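접수 경로: 작품관리 시스템 문의 양식
대상: Savum 소장품 데이터베이스, Genasow 전시실 공개 페이지
상태: 해결, 후속 확인 1건 남음

## 증상

Genasow 전시실의 여름 기획전 페이지에서 작품 이미지가 일부만 표시됩니다. 목록에는 제목과 제작 연도가 모두 나오는데, 상세 페이지로 들어가면 작품 사진 자리가 회색으로 남습니다. 내부 관리 화면에서는 같은 작품의 사진이 정상으로 열립니다.

공개 대상으로 지정한 작품은 388점입니다. 이 가운데 14점에서 증상이 확인됐습니다. 전부 종이 작업이고, 판화와 드로잉이 섞여 있습니다. 회화와 조각에서는 같은 문제가 나오지 않았습니다.

브라우저를 바꿔도 결과는 같습니다. 사무실 밖 네트워크에서 접속해도 마찬가지입니다.

## 1차 확인

캐시부터 비웠습니다. 변화 없음.

이미지 파일의 이름을 봤습니다. 예전에 한글 파일명 때문에 비슷한 문제가 있었는데, 이번 작품들은 모두 영문과 숫자로만 되어 있습니다. 확장자도 소문자로 통일되어 있습니다.

다음으로 권한 설정을 열었습니다. 14점 모두 "공개"로 표시됩니다. 저작권 동의서도 첨부되어 있고 만료일이 지난 것은 없습니다. 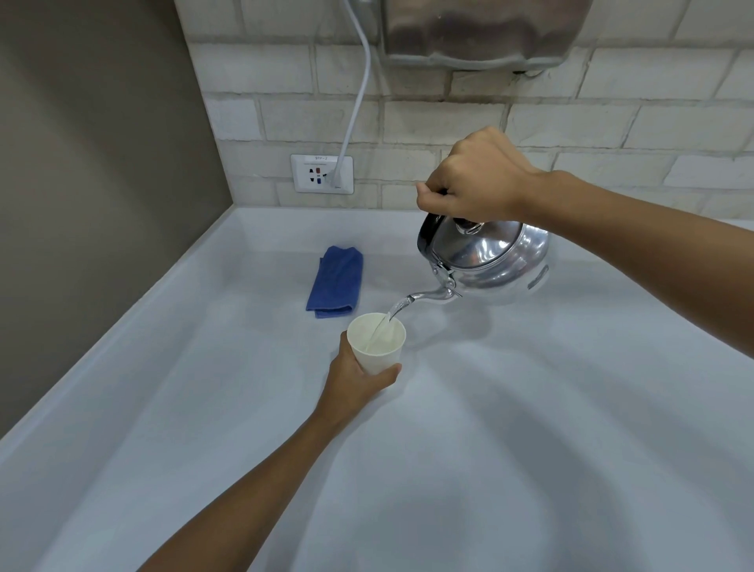

서버 로그에는 이미지 요청마다 오류 500이 남아 있었습니다. 파일이 없을 때 나오는 404가 아니므로 경로 문제는 일단 제외했습니다. 원본 파일을 직접 내려받아 열어 보니 손상은 없었고, 색도 정상으로 보였습니다.

## 2차 확인

문제가 있는 작품과 없는 작품의 기록을 나란히 놓고 비교했습니다. 차이는 다음과 같습니다.

- 문제 작품: 크기 항목에 "이미지 크기"와 "종이 크기"가 따로 입력됨
- 정상 작품: 크기 항목이 하나뿐임
- 문제 작품의 원본은 600 dpi TIFF, 정상 작품의 원본은 대부분 JPEG

처음에는 TIFF 용량이 원인이라고 생각했습니다. 그래서 한 점을 JPEG로 변환해 다시 올렸습니다. 오류가 그대로 나왔습니다. 해상도를 절반으로 낮춘 파일도 시험했지만 같았습니다.

원본을 되돌리고 크기 항목을 건드려 봤습니다. "종이 크기"를 지우고 저장하자 공개 페이지에 이미지가 나타났습니다. 다시 입력하자 사라졌습니다. 세 점에서 같은 결과를 얻었습니다.

## 원인

Savum의 공개용 이미지 생성기는 작품 옆에 축척 표시를 넣을 때 크기 항목을 읽습니다. 6월 업데이트 이후 이 항목이 두 개인 기록에서는 어느 값을 쓸지 정하지 못하고 작업을 중단합니다. 관리 화면은 축척 표시를 쓰지 않아서 영향을 받지 않습니다.

종이 작업에만 증상이 나온 이유도 여기에 있습니다. 다른 분야에서는 크기를 두 번 적는 일이 없습니다.

## 조치

1. 공개 페이지의 축척 표시 기능을 임시로 껐습니다.
2. 시험하면서 지웠던 "종이 크기" 값을 대장과 대조해 원래대로 입력했습니다.
3. 14점의 공개용 이미지를 다시 생성했습니다.
4. 상세 페이지를 하나씩 열어 확인했습니다. 모두 표시됩니다.

크기 정보를 지우는 방법은 쓰지 않기로 했습니다. 액자 제작과 대여 서류에 두 값이 다 필요합니다. 특히 Grikenville 순회전에 나갈 판화는 여백을 포함한 크기로 운송 상자를 주문해 둔 상태입니다.
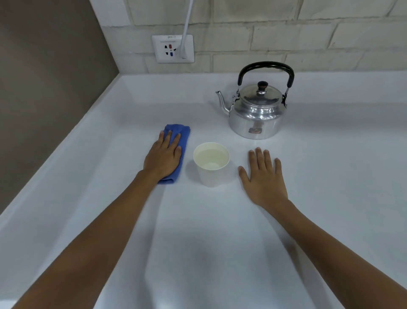 Pfeiffer 순회전 목록도 같은 생성기를 쓰므로 함께 점검했습니다. 그쪽은 아직 비공개 상태이고 공개용 이미지가 만들어지지 않았습니다. 축척 표시가 꺼져 있는 동안에는 그대로 공개해도 됩니다.

## 개발사 답변 (요약)

2022년 7월 10일 회신을 받았습니다. 크기 항목이 둘 이상이면 "이미지 크기"를 우선하도록 수정할 예정이라고 합니다. 배포 날짜는 정해지지 않았습니다. 그 전까지는 축척 표시를 끈 채로 사용하라는 안내입니다.

답변에 한 가지 질문이 붙어 있었습니다. 세 폭짜리 작품처럼 부분마다 크기가 다른 경우 어느 값을 기준으로 할지 알려 달라는 내용입니다. 우리 쪽 기준은 전체를 설치한 크기입니다. 그렇게 회신했고, 입력 예시로 현재 공개 중인 기록 한 건을 첨부했습니다.

## 남은 일

- [ ] 수정판 설치 후 축척 표시 다시 켜기
- [x] 전시 담당에게 임시 조치 공유
- [x] 입력 지침에 "종이 크기를 삭제하지 말 것" 추가

수정판을 설치한 뒤에도 이미지가 빠지면 새로 접수하지 말고 이 문의에 이어서 적어 주십시오. 소장번호와 상세 페이지 주소가 있으면 됩니다.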